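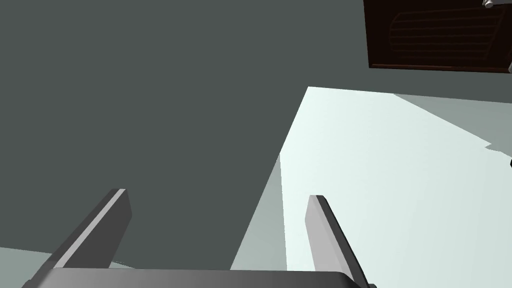
Wrist view in the simulated kitchen, gripper open and empty, panel with the silver handle at top right.

Ticket: gripper drifts left during remote demos, cabinet task
Raised by: Flynn Ngata, Lavville
Status: open, workaround in place
Last updated: Tuesday, 16:40

Problem
When I drive the simulated arm by hand controller to record a demo, the gripper creeps left after I let go of the clutch. It only happens in the Faner kitchen. The Bright kitchen is fine with the same controller and the same Ollora build.

Steps to repeat
Load Faner, start a recording, bring the open gripper up to the counter, release the clutch and wait. After 6 seconds the fingers have moved far enough that the next grasp on a handle misses.

What I tried
Recalibrated the controller - no change.
Swapped to the spare controller, no change.
Raised the dead zone from 3 to 18. Drift stops but small wrist turns are no longer picked up, so the demos look jerky.
Replayed an old demo from June with no controller plugged in. No drift, so I don't think it is the arm model.
Compared the two scene settings files. Faner has the hand offset set twice, once in the scene and once in the robot section. Removed the second one and the drift went away in four tries out of five.

Effect on data
67 demos recorded in Faner since the update may be affected. I have marked them "hold" and left them out of training. The other sets are untouched.

Still to do
Find out why the fifth try drifted. It was the only one where I paused the recording partway through, so I will repeat it with and without a pause. Please keep the dead zone at 3 until then.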